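3.2 Germination trials in the school gardens

The trials were carried out in the teaching gardens of three schools in the Tendholm district. Each garden has one unheated greenhouse and a row of raised beds, and in each of them the students do most of the daily work. We selected these schools because the greenhouses were built from the same plan and receive similar light in the morning.

Seeds of pea, radish and nasturtium were supplied by Pilline, a small seed company which also gave the potting mix. Before sowing, the seeds were tested for germination indoors. They were placed between moist sheets of paper towel, closed in a plastic bag and kept in a classroom cupboard for 7 days. Each bag was labeled with the crop, the school and the initials of the student group. On every school day the group opened the bag, wrote down which seeds showed a root, and added water if the sheet felt dry to the finger.

In total, 57 students took part. They worked in groups of three, and each group was responsible for its own bags and later for its own tray in the greenhouse. The teacher at the Nulach school, Ramiro Salcedo, asked that the groups be formed across grades, and the other two schools then did the same. We consider this a difference from the earlier study of Mittal, where older and younger students were kept apart.

Sowing in the greenhouse started in March. The trays were watered at 8 in the morning by the groups and on Saturday by a parent. One school lost five trays to slugs during the second week. These trays were sown again, but their results are not included in the analysis. The soil temperature was read from a simple probe thermometer at a depth of 3 cm.

Figure 5. Paper towel with printed teapot motifs.
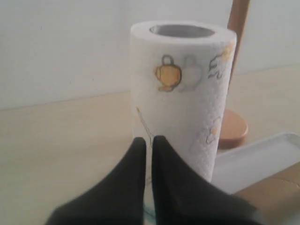
For the comparison between indoor and greenhouse germination, we used only the groups which had complete records for both stages. When a record had no date, we asked the students to check their notebooks, and if the date could not be found the record was removed.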